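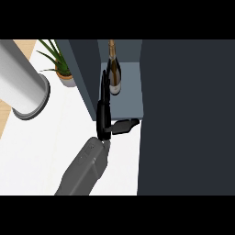

How to Plan a Room Layout Before You Move Furniture

Most layout mistakes come from guessing at sizes. A sofa that looked fine in the store blocks a doorway, or a cabinet goes against a wall and turns out to cover the only outlet. An hour with a tape measure and a sheet of graph paper will catch nearly all of this. You do not need design software, although the same steps apply if you use it.

What you need

A tape measure at least 16 feet long
Graph paper with quarter-inch squares
A pencil and eraser
Scissors
Thin cardboard or index cards
Painter's tape

Step 1: Measure the room

Measure each wall along the floor, just above the baseboard. Write the number down before you move to the next wall. Then measure the wall again at waist height. In older houses the two numbers often differ by an inch or more. Use the smaller one.

Measure the width of every door and window, and the distance from each one to the nearest corner. Note the height of the window sills. Do the same for radiators, floor vents, outlets, light switches and anything else that is fixed in place.

If the room is not a simple rectangle, measure both diagonals. If you can't draw the walls so that both diagonals match your numbers, one of your wall measurements is wrong.

Step 2: Draw the floor plan

Use a scale of one square to six inches. A 12-foot wall is then 24 squares long. Draw the walls first, then the doors and windows.

Draw each door in its open position and add the arc it travels through. This is the part people leave out most often. A standard interior door takes up a quarter circle of floor, and nothing can go inside it.

Mark any change in flooring as well. If a rug or a different floor surface starts partway across the room, draw a light line where the two meet. Heavy pieces should sit fully on one side of that line, especially if there is a difference in height. A cabinet with two feet on each surface will rock.

Step 3: Measure the furniture

For each piece, write down width, depth and height. Measure at the widest point. Sofa arms often stick out past the base, and bookcases can have a top edge that is wider than the shelves.

Also write down how far things open. Drawers, cabinet doors, recliners and sofa beds all need space in front of them. A dresser 20 inches deep with drawers that pull out 15 inches needs 35 inches, plus somewhere for you to stand.

If you are ordering something you haven't seen, use the dimensions on the product page and not the ones on the shipping box. I ordered a Prilen wardrobe using the box size and left a gap beside it that I then had to fill.

Step 4: Cut out the pieces

Draw the footprint of each piece on cardboard at the same scale as the plan and cut it out. Write the name and the height on each one. Height matters because a top view makes everything look equally tall. A low bench and a full-height cabinet can have the same footprint and feel very different in the room.

Include floor lamps, planters and wastebaskets. Small things take up walking space too. For a plant, draw a circle for the pot and a larger dotted circle for the leaves.

Step 5: Place the largest piece first

Start with the tallest or widest item and find the walls where it fits at all. There may be only one or two. Check each of these for outlets, vents and windows.

Tall storage usually works best on a wall with no window, away from the door. Placed next to a window, it blocks light from the side. Placed next to the door, it makes the entrance feel narrow.

Once the largest piece is settled, add the rest in order of size.

Step 6: Check the walkways

Use these clearances:

Main path through the room: 36 inches
Between a sofa and a coffee table: 16 to 18 inches
Behind a dining chair, to pull it out: 24 inches
Behind a dining chair, to walk past someone seated: 36 inches
Beside a bed: 24 inches

Lay a strip of cardboard six squares wide along the main path to check it. If the strip doesn't pass, move something.

Step 7: Tape it out

Before lifting anything heavy, mark the outlines on the floor with painter's tape. Leave them for a day or two and walk around them as you normally would. If you keep stepping over the same line, that piece is in the wrong place.

Remove the tape within the time printed on the roll. Test it in a corner first if the floor has been refinished recently.

Step 8: Check the way in

Measure the front door, the hallway and any turns on the stairs. Compare these with the largest piece, allowing 2 inches for hands and padding. If it comes apart, measure the longest section.

Keep the finished plan with the measurements written on the back. You will want it the next time you buy a rug or a shelf.

Mahtab Asadi
Updated January 24, 2020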